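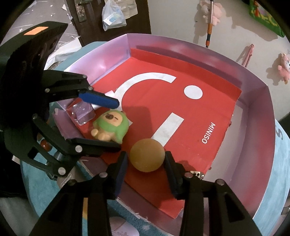 Storage lockers: what changes in September

The locker room on the lower level of the Westach building reopens in September with new doors, new locks and a slightly different layout. There will be 110 lockers, all the same width. The old half-height ones along the back wall are gone.

If you rent a locker now, you keep it until the end of the month. After that, every renter needs to sign up again, even if you have had the same number for years. The form is at the front desk and takes a few minutes. Please bring your membership card, as the desk can't look up your account by name while the records are being moved.

Rent stays the same for single lockers. You can rent up to 2 per household. Anyone who has more than that today should let the desk know which ones they want to give up.

The new locks are made by Midance and open with a six-digit code that you choose yourself. Don't use your locker number or your birthday. After 6 wrong tries the lock shuts down for an hour, and the desk can reset it if someone is on duty. Your own padlock won't fit the new doors, so take it home when you clear out.

Please empty your old locker by Saturday at noon. Anything still inside will be bagged, tagged with the locker number and kept in the Nirero room upstairs for the rest of the month. Food will be thrown out. Paint, solvents and fuel were never allowed in the lockers, and they won't be allowed in the new ones either – take them to the county drop-off site.

We have had over 349 answers to the spring survey, and storage came up more than any other subject. Many of you asked for a place to leave long items such as skis, tripods and rolled banners. There is now a rack for these beside the stairs. It has no lock, so label your things and don't leave them overnight.

The Živković entrance will be closed while the old doors are carried out. Use the parking lot side until the signs come down. The elevator is running as usual.

Questions about rent or refunds go to the front desk, weekdays until 5 p.m.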